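Bench notes, August, Friday

Restrung the green aventurine necklace for the Maihi order. The first stringing sat badly at the back because the crimp was too close to the clasp. Moved it out by 2 mm and used a wire guard on each side. Hangs better now. Length with clasp is 19 inches, as on the card.

The Rekbridge beads came in this morning. The invoice says 241 and the count matches. Drill holes are uneven on the smaller ones. Up to 18 may need reaming before they take the heavier wire. I put those in the lidded dish by the lamp. Please don't mix them back in.

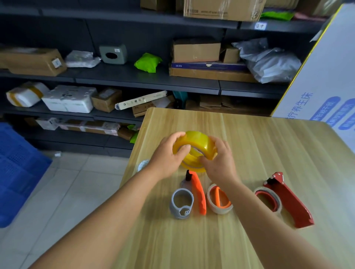 2 min read

Kirsty Fairweather asked whether we can do the Tito earrings with longer ear wires. Made one pair with the longer wire and one with the old. The long pair swings too far forward with the jasper drop and looks front-heavy. Might work with a smaller bead. Haven't tried it.

Tumbled the copper jump rings again with fresh shot and a drop of dish soap. Two hours was enough. Last time we left them overnight and they came out with a gray film.

Dalva, the glue for the cabochons is nearly gone. I used the last of the open tube on the Broradau brooch, which needs to stay flat until Monday. Pin back is centered by eye, so check it against the template before it goes on a card.

Still to do: knot the pearl strand, order headpins, find the small reamer.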